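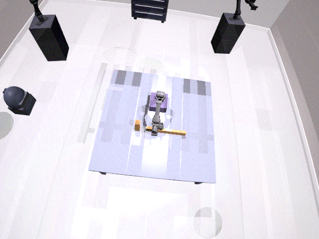
7月 作業記録 カゼイン系水性塗料の沈降と再分散

9:10
前回仕込んだ試料の沈降確認から開始。試料はJirix系の配合を基準に、増粘剤の量だけを振った8点。いずれも100 mLの蓋付きガラス瓶、液面をそろえて恒温棚の下段に静置していたもの。棚の設定は28℃。上段は扉の開閉で温度が振れるので今回は使っていない。

上澄みの高さをノギスで読む。瓶の底が厚いので、底面の内側を基準にした。前回の記録では外側基準になっている値が混じっているため、そのまま比較しないこと。差は瓶ごとに違い、一律の補正はできない。前回分は参考扱いとする。

A-1 上澄み 11.5 mm 境界明瞭
A-2 9.0 mm 境界明瞭
A-3 6.5 mm 境界やや不明瞭
A-4 4.0 mm 境界不明瞭、壁面に筋
B-1 3.0 mm
B-2 1.5 mm
B-3 読み取れず
B-4 読み取れず、表面に薄い膜

B-4の膜は針で引くと破れずに寄る。蓋のパッキンが少し浮いていたので、乾燥による皮張りとみるのが妥当。増粘剤の影響と断定しない。同じ配合で瓶を替えて仕込み直す。

10:25
再分散の確認。ヘラで底をさらってから、手振り30回。A-1とA-2は底に硬い層が残り、ヘラの先で割れる感触がある。A-3は底にやや重い層があるが、振れば消える。A-4以降は問題なし。

A-1の底の層を少量取り、スライドガラスに伸ばして観察した。炭酸カルシウムの粗い粒が目立ち、顔料はあまり含まれていない。分級して粗粒が先に落ちたと考えれば上澄みの色が濃いことと合う。体質顔料のロットを細かいほうに替えれば、増粘剤を増やさずに済む可能性がある。ただし細粒にすると吸油量が上がり、分散剤の量を見直すことになる。

11:40
粘度測定。回転粘度計、ロータは中型、低速側と高速側の2条件。試料温度は23℃に合わせてから測定。A-4で低速側の値が3000 mPa·sとなり、目標上限にちょうど掛かった。B-1以降は上限超過。刷毛塗りを前提とするとA-3とA-4の間に落としどころがある。

高速側は測定開始から値が下がり続け、2分待っても落ち着かない。チキソ性が強いためで、読み取り時刻を決めておかないと比較にならない。今後は開始後60秒の値に統一する。今日の分はA-1とA-2だけ読み取り時刻を控えていなかったため、測り直した。測り直し後の値は台帳に記入済み。元の値には取り消し線を引いて残した。

13:30
塗布試験。下地は石膏ボードの端材、シーラー1回。アプリケータで湿潤膜厚150 µmに引く。A-2、A-3、A-4の3点のみ。

A-2 平滑。端部で垂れ。
A-3 平滑。端部の垂れわずか。
A-4 引き始めに筋が残る。20分後も消えない。

同じ3点を刷毛でも塗った。刷毛はTollholmの豚毛平刷毛、幅50 mm。A-4は刷毛目が残り、塗り継ぎの境も見える。A-3は刷毛目が浅く、斜めから光を当てないと分からない程度。A-2は刷毛目が出ないかわりに、縦に立てた板の下端に溜まりができた。

15:00
指触乾燥はA-2が35分、A-3が40分、A-4が50分。室内湿度は午後から62%まで上がっており、乾燥時間は条件のよい日より長めに出ているはず。除湿機のタンクが満水で止まっていたことに14時過ぎに気づいた。朝の点検項目に入れる。

カゼイン溶液の残りについて。Galtotiaから届いた袋で作ったものは、溶解後に細かい未溶解物が残る。80メッシュで濾すと布の上に白い粒が残り、指でつぶすと粘る。前の袋ではこの残りはほとんど出なかった。膨潤時間を延ばせば減るかどうかを見るため、同じ袋から2つ仕込んだ。片方は水に漬けて2時間、もう片方は一晩。アンモニア水の添加量は同じにしてある。ラベルはC-1、C-2。冷蔵庫の左の段に入れたので動かさないこと。

溶液の臭いは現時点で異常なし。防腐剤を入れていない分は3日で廃棄する。前月、廃棄期限を過ぎた溶液で粘度が落ちていたのに気づかず、配合の差として記録した例がある。該当する行には注記を付けた。

16:20
Miranda配合との比較について。Mirandaは膠を一部併用した旧配合で、沈降は少ないが低温でゲル化する。冬場の作業性が悪く、加温なしでは使えない。沈降だけを見ればMirandaのほうがA-3より良い。見本板の色味はほぼ同じだが、湿らせた布で10往復こするとMirandaのほうが先に布に色が付く。耐湿摩耗は乾燥後の日数で大きく変わるため、7日後にもう一度こする。板の裏に塗布時刻を鉛筆で書いておいた。

刷毛の洗浄は水だけで可。ただし根元に残った分が固まると石鹸水でも落ちにくい。今日使った刷毛は石鹸水に30分漬けてから櫛を通し、吊り干しにした。

次回
・A-3とA-4の中間で増粘剤を2水準追加
・細粒の炭酸カルシウムでA-2を仕込み直す
・B-4を新しい瓶で再試験、蓋のパッキン確認
・C-1、C-2を濾して残渣を乾燥、秤量
・粘度計の校正液の期限を確認
・見本板の摩耗試験、7日後

追記 17:05
A-3の板の右下に小さな抜けが2か所。気泡がはじけた跡に見える。消泡剤は8点とも同量なので、手振りで再分散した際の泡を巻き込んだと思われる。塗布前の静置を10分から30分に延ばす。手順書の該当箇所は未修正。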